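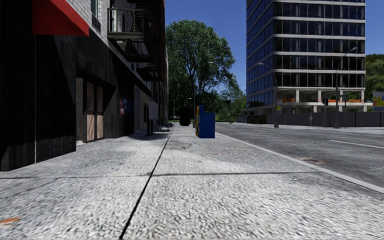 How many walks do we need before the learner stops hugging the curb? More than we have tonight, and I'd guess about 458 before I'd trust it on a street it hasn't met yet.

I kept at it most of Thursday anyway, tea going cold beside the keyboard, steering through the simulated city for the Saludo set and feeling oddly fond of the place by now. I saved 51 good runs and threw out 11, mostly my own fault for turning too late and then overcorrecting like a kid on a new bike. I do wonder if I should have kept a few of those — the model has to learn how to get out of trouble somehow, and I'm very good at getting into it.
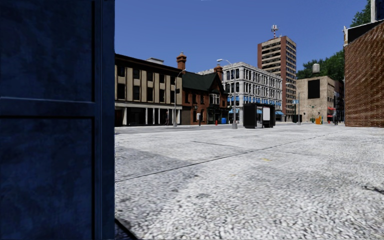 Kolter, our labeling tool, wanted a reason typed in for each one I tossed, so I wrote "driver daydreaming" nine times and felt better for confessing. Tomorrow I want slower starts and longer pauses at the corners, and I really must back up the November runs before I forget again. Bed now, my wrist is sore and the cat has taken the good pillow.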